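Speaker notes – "Buying a simulator when you meant to buy a robot"
Drestville meetup, evening slot, 14 slides, leave time for the demo

Slide 1. Wait for the door to close. Say hi, say who I am, say I pay for my own license and Wunden hasn't given me so much as a sticker.

Slide 2. Ask for hands: who has a real arm at work? Who has one they're allowed to touch? (Second number is always smaller, let them laugh.) Then straight into what I've been using, which is Plultis, the tabletop simulation kit from Wunden. You get an arm, a gripper, a handful of rooms and a big bin of household stuff, and you set it all loose on grocery-type tasks.

Slide 3. Both pictures up together, don't talk over them for a few seconds. 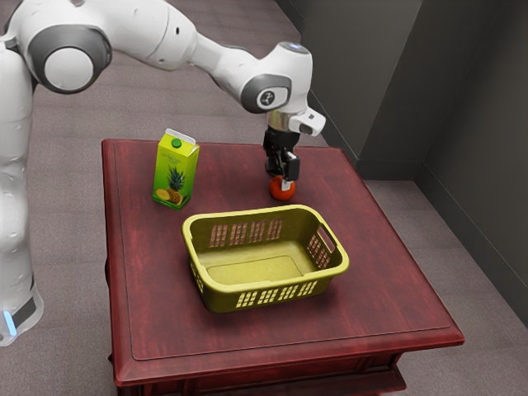
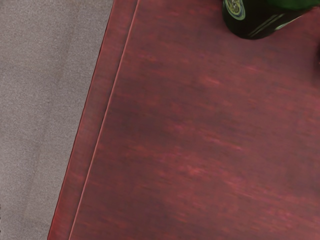
Both out of the same tabletop setup, different views.

Okay, so what do you get for your money? The base kit is a yearly license, one seat, and it comes with 726 objects. I went through the object list on a rainy afternoon and I have opinions. The food is great. Tomatoes, cartons, cans, bottles, all the things you'd want to practice picking up and putting into something else. The kitchen tools are thin. If your job is spatulas, you're going to be making your own spatulas.

Slide 4. Install story, keep it short! I had it running before lunch on my second try. First try was my own fault, old graphics driver, and the installer told me so in plain words and I didn't read them. Give Wunden credit for that message. Then take a bit of it back, because the license check wants to phone home every time you start up, and I found that out on a train.

Slide 5. How you write a task. You pick a table, you drop your objects, you say what goes where. I typed "tomato in the basket" as my very first one and felt like a genius. Mention that the goal checker is strict – an object leaning on the rim counts as a miss. You can loosen it, the setting lives under Scoring and not under Tasks, where I spent a good while looking for it.

Slide 6. Cameras. My favorite part of the whole package, so slow down here. You can put as many as you like in the room, and you can hang one on the arm too, and every one of them records in step. Wood, carpet, printed cartons, it all gets a texture. Up close the textures go soft. From across the room I never notice, but put a camera near a tabletop and the grain turns to smears, and small print on packaging is mush. If your model has to read labels, this isn't the kit for it, or at least not without swapping in your own textures. If it only has to find the thing and grab it, I haven't had trouble.

(Somebody will ask about lighting. You can change it per run, yes. Randomizing it is a checkbox. Shadows are good, glossy stuff is so-so.)

Slide 7. Grasping. Round things are the honest test of any simulator, and I've thrown a lot of round things at this one. With the default friction, a tomato behaves like a tomato somebody has dipped in rubber. Turn friction down a notch before you believe any of your success rates! I left it at default for my first batch and got 47 good grasps in a row, and I was so pleased, and then Szabolcs Kun looked at my settings and started laughing. He was right. I reran everything.

Slide 8. Compare with Taşdemir. Be fair here, I know there are Taşdemir people in the room. Their simulator has better contact physics, full stop. It also took me most of a week to get a table into it. Plultis has the table there when you open it. If you've got a physics person on the team, go look at Taşdemir. If you're one person with a laptop and a boss who wants to see something by October, you know where I'm going with this.

Slide 9. Support. I've filed 2 tickets. One got a real answer from a real engineer the same day, with a patched file attached. The other one is still open and is about basket collision – objects dropped near a handle opening sometimes snag on nothing. My workaround is to aim for the middle of the basket. Yes, I know. Show the ticket on screen if the wifi's working.

Slide 10. Things I'd pay extra for. Soft objects, please, bread and bags and anything that squishes. A way to save a camera layout and load it into another room. An offline license, see train.

Slide 11. Would I renew? Yes, and I already did, for the one seat. I wouldn't buy the team plan yet, mainly because sharing scenes between seats still means emailing a zip file around.

Slides 12 and 13 are the live demo. Close the mail program first. Start with the scene already loaded, run it once at normal speed, then once slow so the back row can follow the fingers. If it crashes, go to the recorded clip on the desktop.

Slide 14. Contact stuff and questions. Put the friction setting in big letters at the bottom and leave it up while people get their coats.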